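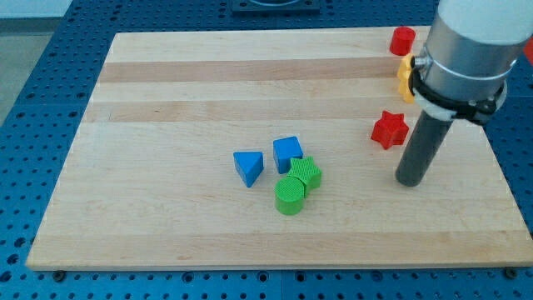
Unit 4: Sorting Solids by Shape and Colour

Reading time: 4 minutes

Students on the Early Mathematics course at Millen College will use this handout in the July practical. It should be read together with the notes on prisms issued by Kimutai Kashindye.

A prism has two matching end faces joined by straight sides. The name is taken from the end face, whichever way up the block is placed. A cube is a prism with square ends. A block with star-shaped ends is also a prism, although children will usually call it "the star". A cylinder has circular ends and a curved side and is treated separately.

Procedure

Place the blocks on the board in mixed order. Ask the child to put together those that belong together, and do not name a rule. Allow 7 minutes. Record the first rule used, then ask for a different one.

Colour is commonly chosen first. A green star and a red star are therefore useful: they are parted by colour and joined by shape. Blocks that touch should not be recorded as a group unless the child says so.

Written records must not exceed 125 words per child.

Contact: Soledad Cordero, Shehu Building, Room 30
© Millen College. Back to top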